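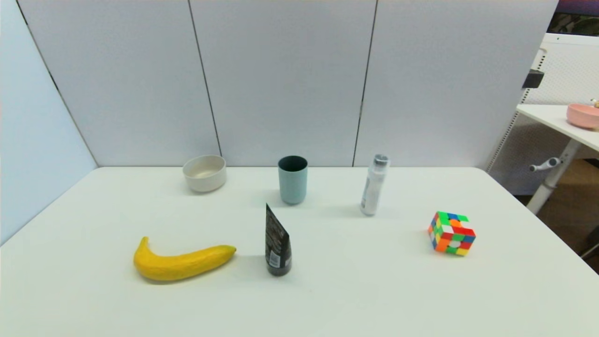 Bohdan Tymoshchuk
19th February
3 min read

I spent the morning reading the new licensing terms for the Gandari basin, and I want to write down what I understood before I forget it. Short posts, no charts. Correct me where I am wrong.

First, the basics. Gandari is offshore gas, not oil. There is some condensate, and the companies like to talk about it, but the money is in the gas. Shallow water in the west, much deeper in the east.

The western blocks were given out years ago. The eastern ones stayed with the state, and this is what changes now. The ministry will let private operators come in with a majority share for the first time.

How big a share? Up to 61 percent. The state company keeps the rest and is carried through exploration, so it pays nothing until there is a discovery that both sides call commercial.

I had to read this part several times. "Both sides" is in the text. If the operator says yes and the state company says no, the question goes to an expert. The expert is chosen by the ministry, and the ministry owns the state company. I would not sign this, but I am not an oil company.

Anatole Courtois, who used to negotiate such contracts from the company side, wrote to me that the clause is less scary than it looks. In his experience these disagreements end in a private room long before any expert arrives. Maybe. I still prefer when the paper is good too.

Now the work program. Each winner must drill 2 exploration wells in the first period and shoot 1,000 square kilometers of 3D seismic. If the wells are not drilled, the guarantee is lost and the block goes back.

For a big company this is normal. For a small one it is heavy. Deepwater rigs are expensive, and the nearest supply base is Kullomlow, where the harbor is not deep enough for the larger vessels. So you pay for the rig and then you pay again because your boats come from far away.

The port says dredging will begin next year. It said the same thing last January. I have the press release saved.

Who will bid? Renaud already operates in the west and knows the geology better than anyone. It also has the pipeline. If I had to bet on one name, I would bet on this one.

Sallska is more interesting to me. It bought all the old seismic data for the eastern side, and you do not usually pay for data on a place you plan to ignore. But its debt is high and its chief executive keeps promising dividends. These two things and a deepwater well are difficult to put in the same budget.

About the pipeline — this is the part I think the newspapers missed. The terms give new producers a right of access to it, but they do not set the tariff. The tariff is "to be agreed." So a company which finds gas in the east must then sit down with Renaud, its competitor, and ask for the price.

I have seen this in other places. The discovery is announced, everybody is happy, and then nothing moves for years while two legal departments write letters. The gas is in no hurry, but the investors are.

The fix is not complicated. Let the regulator publish a formula before bids are due. Even a bad formula is better than no formula, because you can put a bad formula in a spreadsheet.

A reader asks about local gas supply. Yes, there is an obligation, a part of production has to be sold at home at a regulated price. The percentage is in an annex, and the annex is not published yet. I have asked for it. When I get an answer I will add it under this thread.

Another question, if I think the round will fail. No, I don't think so. I expect the blocks near the pipeline to get offers and the far ones to get none. The minister will call it a success and the opposition will call it a giveaway — both speeches are probably written.

One correction. Earlier I wrote that the guarantee is paid in cash. It can also be a bank letter. Thank you to the person who sent me the page number.

Bids close in the summer. I will read the final contract model when it comes out and start a new thread then, this one is already too long.

Last updated: 6:40 p.m., correction on the guarantee added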